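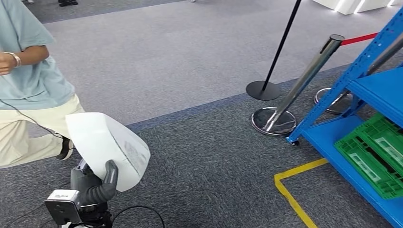 Down on the carpet with a sheet of paper.

About Voltora

Hello, and welcome! Voltora is a small cookery school for people who want to cook outdoors, over charcoal and wood, and eat very well while they're at it. We run day classes, evening classes and a supper now and then, and we sell a short range of rubs and smoking woods from the counter by the door.

We started with 2 borrowed kettle barbecues and a gazebo that leaked. The first class was on chicken thighs. It rained from start to finish, everyone stayed, and by the end people were asking when the next one was. So we put on another, and then one on fish, and after that we gave up pretending it was a hobby.

What we teach

Most people come to us for Low and Slow, our full-day class on brisket, pork shoulder and ribs. You'll learn to build a fire that holds steady, how to read the smoke, and when to leave the lid alone (nearly always). The brisket goes on long before you arrive, so lunch is at lunchtime, but you'll trim, season and start one of your own as well.

If a full day is too much, try Under. It's our evening class on cooking right down in the embers, with no grill at all: leeks burnt black and peeled, beetroot in its skin, flatbreads slapped on to the ash, whole onions that go sweet as jam. Under began as a one-off in June and filled up so fast that we've kept it going ever since. Vegetarians love it, and so do we!

There's also a fish class, a sausage-making class and a winter class, which we hold outside under the big roof with blankets and plenty of soup. Wear boots for that one.

The yard

Our cooking yard is called Rakena, after the lane that used to run behind it. It has a long brick hearth, two offset smokers, a row of kettles and a clay oven that we built ourselves and have already had to patch. Everybody gets their own station and their own fire. We keep the groups small - you'll go home smelling of smoke and knowing how to do it on your own kit.

Indoors there's a kitchen for prep, a carpeted room with armchairs and far too many cookbooks, and a loo with a step-free entrance.

What we burn and what we cook

All our charcoal comes from British hardwood. We use oak for beef, apple and cherry for pork, and a little alder for fish. Meat comes from two farms we visit often, and the vegetables depend on the season. If you have an allergy, tell us when you book and we'll change the menu for you.

Pruvau

Pruvau is our own rub - smoked paprika, black pepper, mustard seed, a bit of brown sugar and one thing we keep to ourselves. We mix it in small batches and sell it in 210 g tins. So far this year we've filled over 1000 of them, all by hand, and the whole building smells wonderful on mixing days. It's made for pork but try it on roast squash.

Gift vouchers are valid for any class and can be posted or emailed. Parking is free in the yard next door.

Page last updated 12/18/19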